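# In defence of the slow, ugly, homemade robot

I've been thinking about why so many of us at the Furkard workshop keep spending our evenings on a pair of robot arms when any of us could go home and watch telly. My brother-in-law asked me straight out at Christmas: what's it for? And I gave him some waffle about learning (I'd had a few), and I've been cross with that answer ever since December. So I'm having another go.

We call it the Niltivell build, after a joke that stopped being funny months ago. Two white arms bolted to the near edge of one big brown table, a heap of cabling, and a kitty that stood at $2996 when we last bought anything. If you've never walked into a shared workshop on a build night, well, it's mostly people looking for the right hex key.

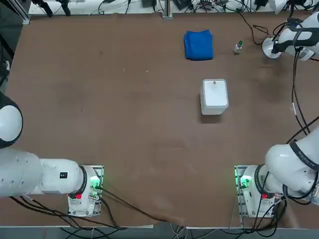 *Both bases showing green. The towel, the bottle and the square tub are all homework.*

My opinion, for what it's worth, is that a homemade robot ought to be judged on boring household stuff. Folding a towel. Picking up a little bottle by the cap without sending it over. I get so tired of the other kind of demo, the backflips and the dancing, because I can watch 2000 of those and come away knowing nothing about how any of it works. Give me a lid! A lid has taught me more about grip force than every video I've ever liked, and I've wanted to throw ours out the roller door at least six times.

And doing it in a shared space matters too. At home I'd have hidden the bad nights. At Furkard somebody's always wandering over with a cuppa and an opinion, usually that our cables are a disgrace (they are, they go down the front to the floor like spaghetti) and sometimes that we've got the arms mounted too close together. We argued about that one for weeks. I still reckon the spacing's right, and I'll say so in print.

There's a fair objection, mind you. The Besnard crowd across town say that if you want to understand robots you should write the software and run it in simulation, where a mistake costs you nothing and you can have a hundred goes before dinner. I've tried it. I even liked it! But the simulated table had no glare on it, no scuffs, no cable lying in a lazy loop where you'd rather it wasn't. You get to a real tabletop and the light bounces off it and suddenly your clever code has something to chew on. I'd sooner meet those problems early, with a screwdriver in my hand.

The humble push button is my favourite example. You'd think a button would be the easy one, wouldn't you? Big, round, green, sitting on its own little white base. But you've got to get a fingertip to the right spot, press hard enough to count and then stop, and if the base isn't held down it can just skate away from you. I wrote 56 lines in my notebook about buttons before I'd written a word about towels.
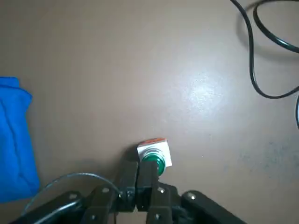

Wondness wrote back after reading a draft of this and reckoned I was being romantic: "You could get the same lessons from one arm and half the cabling, and you'd have your weekends back. Two arms is vanity."

Ouch. And maybe a bit true. But try folding a towel one-handed, then get the lid off a tub the same way, and tell me how you go. We put in the second arm because the jobs I care about are two-handed jobs, and I'd make the same choice again, even knowing what it did to the kitty.

So that's what I should've told my brother-in-law. I like knowing why a thing is hard. He'll still think it's a waste of a good table, and he's welcome to come down and hold the torch while I sort out the cable ties.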